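Daily Station Check, Home Collection
Site: Gedwood apartment
Checked by: Vandana Kandpal
Date: 02/06/2018

1. Emergency stop within reach of operator. OK
2. Arm base clamped, bolts marked. OK
3. Cables taped down on walking side. OK. Tape lifting near the kitchen, replaced.
4. Wrist camera lens wiped. OK
5. Fingers clean and free of lint. See comment.
6. Disk space for 200 episodes. OK

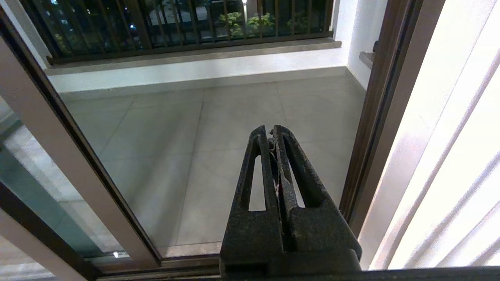 Comment on 5 and on the balcony door task: Episodes for this task are only kept if the start pose matches the task sheet and the fingers are fit for use. Yogesh Pandey has logged 308 so far and I rejected 9 for wrong start pose. There are bits of pale debris or fibers along the seam between the fingers, near the tips. Clean with the stiff brush before the next run. The sliding door is open, so keep the arm slow over the track and clear of the sheer curtain on the right side.

7. Speed limit set to low for door tasks. OK
8. Second person present for night runs. OK, Omprakash Shukla.
9. Failed episodes labeled, not deleted. NOT OK. 19 have no label. Rajkumari Solanki to fix before upload.

Recheck item 5 after cleaning and initial here: ____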